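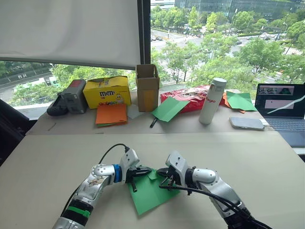 Ķēniņš
Inspector, sacristies and sanctuary fittings

Checklist: sanctuary and sacristy, Kotville. Completed after the February inspection.

1. Sanctuary lamp bracket. Pass. Chain replaced in 2000, no visible wear at the links.
2. Altar candles. Comment: the two outer sticks rock on their bases. Re-level before use.

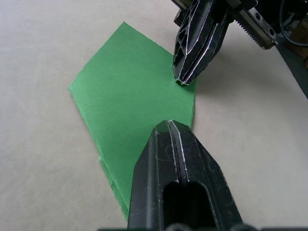
3. Vestment press, drawers 1 to 4. The 1930 green chasuble has faded at the shoulders and the lining is splitting. For colour matching, the plain green of the sheet lying on the beige tabletop is close to the unfaded orphrey backing. Repair thread should be a shade darker. No mould found.

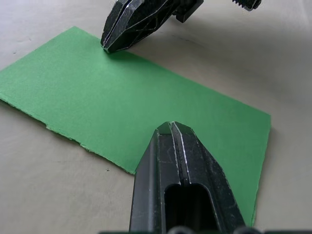

Page last changed: April 29, 2019

4. Thurible and charcoal. Fail. Charcoal stored beside linen. Move to the metal cupboard and keep the lid closed.
5. Altar step carpet. Comment: rear edge lifting on the Gospel side. Tape is not acceptable, re-tack.
6. Processional cross socket. Pass.

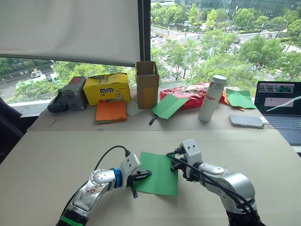 Green paper on the beige tabletop.

7. Exit from sacristy to nave. Pass, clear width maintained.

Items 2, 4 and 5 to be rechecked.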